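## 4. Setting up the wash program

Do this section after the machine has been leveled and the hoses have been checked for leaks (Section 3). The Nikau control panel keeps its settings when the power is off, so you only need to go through it once, unless you move the machine or reset it.

You will need the Grunport inlet hose already connected, the drain hose clipped in place, and a small amount of detergent. Leave the drum empty for the first cycle.

### 4.1 First power-on

1. Plug the machine directly into a grounded outlet. Do not use an extension cord or a power strip.
2. Open the water valve all the way, then turn it back a quarter turn.
3. Press and hold **Power** until the panel lights up. The display shows two dashes, then the letters **LA**.
4. Turn the dial to pick a language and press **Start** to save it.
5. Set the water hardness. The scale runs from 1 to 3. If you don't know your water hardness, choose 2 and change it later under **Options**.
6. Wait for the door lock to click twice. The panel then goes to the main screen.

**Note:** If the display stays on the two dashes for more than three minutes, unplug the machine, wait a minute, and start again at step 1. If it happens a second time, go to Section 9.

### 4.2 Running the empty cycle

The empty cycle rinses out water left in the drum from factory testing. It also lets the machine measure the fill rate from your supply line.

1. Put one tablespoon of detergent in compartment II. Leave compartments I and III empty.
2. Close the door and push until it latches.
3. Turn the dial to **Cottons** and press **Temp** until 140 °F shows.
4. Press **Spin** until 1,000 shows.
5. Press **Start**.

Stay nearby during the first fill and look at both ends of the inlet hose. A few drops at the valve can usually be fixed by tightening the collar by hand. Do not use pliers on the plastic collar. It cracks easily, and a cracked collar has to be replaced along with the hose.

**CAUTION:** The door glass gets hot during this cycle. Keep small children and pets out of the room until it ends.

The machine may walk a little during the final spin if the feet were not locked. If it does, stop the cycle, let the drum come to rest, and tighten the lock nuts as described in Section 3.4.

### 4.3 Sorting and loading

Separate laundry by color and by fabric weight before you load. Heavy items such as jeans and bath towels hold a lot of water and can throw a light load out of balance. Wash new dark clothes on their own the first few times — they can shed dye even in cold water.

Empty all pockets. Coins and hairpins can pass through the drum holes and end up in the pump, and the filter won't always catch them. Close zippers, fasten hooks, and turn printed shirts inside out.

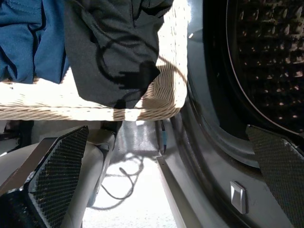

*Fig. 4-2. Clothes in a laundry basket.*

To load the drum:

1. Shake each item out and drop it in one at a time. Do not push in a bundle.
2. Mix large and small pieces. A single heavy item, such as a bath mat, should go in with two or three towels.
3. Fill to the level given for the program. The limit for **Cottons** is 14 pounds of dry laundry. **Delicates** and **Wool** take much less; see the table below.
4. Check that nothing is caught between the door and the gray rubber seal.
5. Close the door.

| Program | Maximum dry load | Highest spin setting |
|---|---|---|
| Cottons | 14 lb | 1,000 |
| Easy Care | 11 lb | 800 |
| Delicates | 5 lb | 600 |
| Wool | 3 lb | 400 |

You don't need to weigh every load. For Cottons, you should be able to put your hand flat between the top of the laundry and the top of the drum. For Easy Care, leave the upper third of the drum open. Wool and Delicates should cover the bottom of the drum and not much more.

### 4.4 Adding detergent

Use only detergent marked for high-efficiency machines. Regular detergent makes too much foam, and the machine will add rinses to clear it, which can lengthen the cycle by half an hour or more.

- **Compartment I:** prewash. Leave empty if you are not using prewash.
- **Compartment II:** main wash, powder or liquid. For liquid, slide the blue flap down first.
- **Compartment III:** fabric softener. Do not fill past the line marked MAX.

Pods go straight into the drum, at the back, before the laundry.

**Note:** If softener is still sitting in compartment III after a wash, the siphon cap is clogged. Pull it off, rinse it under warm water, and press it back on until it seats.

### 4.5 Saving a program

The machine can store one program of your own under the **Clever** button.

1. Turn the dial to the program you want to start from.
2. Set the temperature, spin, and any options.
3. Hold **Clever** until the panel beeps.
4. To use the saved program, press **Clever** once and then **Start**.

Saving again replaces the old program without asking. Delay start is not stored and has to be set each time.

### 4.6 After each load

Take laundry out soon after the cycle ends. The door unlocks by itself, but it may take a minute or two. Do not pull on the handle while the lock symbol is lit.

Wipe the fold of the rubber seal with a dry cloth and leave the door slightly open so the drum can air out. Leave the detergent drawer open an inch as well. Close the water valve if you will be away for more than a few days.

Clean the pump filter once a month for the first three months, then every other month. The steps are in Section 7. Replacement filters and siphon caps can be ordered from Atallah using the part numbers on the inside back cover.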